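Nekivia Lito Label Printer
User Guide

Section 4: Loading Labels and Printing a Shipping Label

Before you begin

Finish Section 3 (Power and Connection) before you load labels. The status light on the front of the printer should be solid green. If it is blinking green, the printer is still starting up. If it is amber, see Clearing a Label Error at the end of this section.

You will need:
- One roll of direct thermal labels, or one fan-fold stack
- The label guide supplied with the printer (part 3182)
- The Brustus software, installed and signed in
- A soft, dry, lint-free cloth

The Lito prints with heat and does not use ink, toner or ribbon. Labels made for ribbon printers will feed through the Lito but will come out blank.

4.1 Loading a roll

1. Press both side latches and lift the cover until it clicks and stays up.

2. Remove the cardboard core from the previous roll, if there is one. Peel off any label backing still caught on the spindle.

3. Pull the two roll holders apart and set the new roll between them. The labels must come off the top of the roll with the printed side facing up.

4. Let the holders close against the roll. The roll should turn freely. If it drags, take it out and check that the core is seated on both hubs.

5. Snap the label guide onto the rail behind the print head. The arrow on the guide points toward the front of the printer.

6. Feed the end of the labels under the guide and out past the front edge. Leave one full label hanging out.

7. Slide the guide in until it touches the edge of the labels without bending them.

8. Close the cover and press down on both sides. You should hear two clicks.

9. Press FEED once. The printer moves the labels forward and stops at the next gap.

CAUTION: The print head can stay hot for several minutes after a long job. Do not touch the metal strip under the cover. Rings and watches can scratch it, and a scratched head leaves a white line on every label.

Note: If FEED pushes out more than one label, the printer has not learned the label size. Go to 4.3.

4.2 Loading a fan-fold stack

1. Remove the spindle. Turn the left hub toward you, lift the spindle out, and keep it somewhere safe. It is not sold separately.

2. Place the stack behind the printer, in line with the rear slot. Leave enough room between the stack and the printer for the labels to rise without rubbing on the slot.

3. Feed the first label through the rear slot with the printed side up.

4. Open the cover and guide the label under part 3182, as you would for a roll.

5. Close the cover and press FEED.

Keep the rest of the stack in its bag. Labels left out in a damp room curl at the edges and are harder to feed.

4.3 Teaching the printer the label size

Do this each time you change to a different size of label. You do not need to do it when you replace a roll with another of the same size.

1. Check that the cover is closed and the status light is solid green.

2. Hold FEED down until the light blinks twice, then let go.

3. Wait. The printer feeds several labels forward and pulls the last one back. Do not hold or tear the labels while they are moving.

4. When the light returns to solid green, press FEED once to check. A single label should come out and stop with its edge in line with the tear bar.

The longest label the Lito can measure by itself is 191 mm. For longer labels, enter the length by hand in Brustus under Printer > Media > Custom Size.

4.4 Setting up the label in Brustus

1. Open Brustus and choose Lito from the printer list. If it does not appear, click Refresh. If it still does not appear, unplug the data cable at the computer end and plug it in again.

2. Choose New Label, then Shipping.

3. Pick the label size. It must match the labels in the printer. Brustus does not check this for you.

4. Enter the ship-to address, or paste it into the Quick Entry box. Quick Entry splits the address into lines by itself. Read it over before going on, especially the apartment or suite number, which can end up on the name line.

5. Enter the return address. To keep it for next time, select Save as Default.

6. Enter the weight and outside measurements of the packed box. Measure after the box is closed. A full box often bulges at the top, and carriers charge by the largest measurement.

7. Click Preview. Check that no part of the barcode crosses the dotted border.

Note: Setting Darkness higher than the label needs shortens the life of the print head and can make the thin bars in a barcode run together. Start at Medium.

4.5 Preparing the box

A clean print is not much use if the label comes off or cannot be scanned. Most scanning problems come from where the label was placed.

1. Use a box that closes flat. Replace it if the corners are crushed or if a panel is torn.

2. On a box that has been used before, remove or fully cover every old label and barcode. A leftover barcode can send the box to the wrong address.

3. Close the flaps and tape the center seam with packing tape. Run the tape past both ends of the seam and a short way down the sides.

4. Lay the box on a level surface with the largest panel facing up.

5. Wipe the panel with a dry cloth. Cardboard dust keeps the adhesive from gripping.

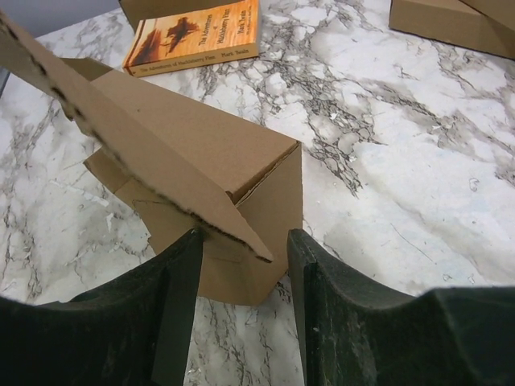
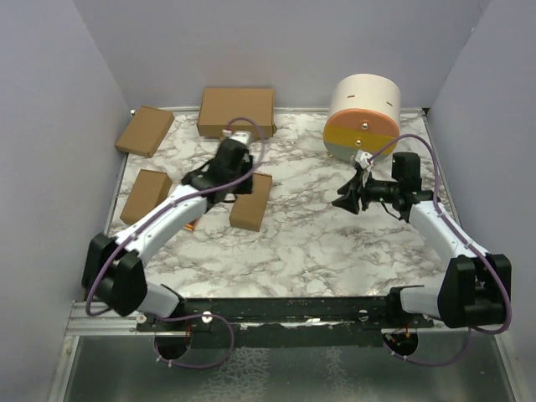 Figure 4-2. Brown cardboard box on a marble-patterned surface, two views.

6. Choose a spot for the label. The whole label must fit on one panel. Do not wrap it around an edge or place it over a seam.

If the box is too small for the label on any panel, use a larger box or a padded mailer. Do not trim the label. The blank margin on either side of the barcode is needed for scanning.

4.6 Printing and applying the label

1. In Brustus, click Print. For more than one copy, set the number first. Each copy of a paid shipping label carries the same tracking number, so print extra copies only to replace a damaged one.

2. Wait until the label stops moving. Pull it up and across the tear bar, starting at one corner.

3. Check the print. The text should be even from left to right, with no gaps or streaks. If it is faint, raise Darkness one step and print a test label (Tools > Test Label) before reprinting.

4. Peel back a short strip of the backing along the top of the label.

5. Set the top edge on the box and press it down. Pull the rest of the backing away with one hand while smoothing the label with the other.

6. Rub the label from the center out to the edges. Pay extra attention to the corners.

CAUTION: Do not put clear tape over a thermal label. The adhesive in some tapes fades the print, and the shine can stop a scanner from reading it. For protection from rain, use a clear document pouch.

Labels stick poorly in the cold. If your packing area is unheated, bring the boxes and the labels indoors before you apply them. Once a label has set, it can go back out into the cold.

4.7 Printing a batch

Brustus can print a list of addresses from a spreadsheet.

1. Save the spreadsheet as a CSV file. The first row must hold the column names.

2. Choose File > Import List and select the file.

3. Match each column to a field on the label. Brustus remembers your choices for the next file with the same column names.

4. Review the rows marked in yellow. These have a missing or unusual postal code.

5. Click Print All.

The printer pauses by itself if the head gets too warm. The light turns blue and the job goes on when the head has cooled. Do not switch the printer off during a pause, or Brustus will start the batch again from the first row.

Letters with accents print correctly as long as the file was saved with UTF-8 encoding. If a name such as Vörös comes out with odd symbols in it, save the file again with that option selected and repeat the import.

4.8 Clearing a label error

An amber light means the printer cannot feed. Brustus shows a code in the bottom bar.

Code 870: The cover is open. Press down on both sides until it clicks.

Code 871: No labels. Load a new roll or stack.

Code 872: The printer cannot find the gap between labels. Open the cover and check that the labels run under the guide. Then repeat 4.3. If the code comes back, clean the small sensor window below the guide with the dry cloth.

Code 873: Label jam. Follow the steps below.

To clear a jam:

1. Turn the printer off and unplug it.

2. Open the cover and wait for the head to cool.

3. Pull the labels out slowly toward the back of the printer. Do not use a knife or tweezers.

4. If a label is stuck to the roller, turn the roller by hand until you can reach a corner, then peel it off. Remove leftover adhesive with a cloth lightly dampened with isopropyl alcohol. Let the roller dry fully.

5. Cut away any creased or torn labels so that you start with a clean, straight edge.

6. Reload as described in 4.1 or 4.2, plug the printer in, and press FEED.

For cleaning the print head, go to Section 5, Care and Maintenance.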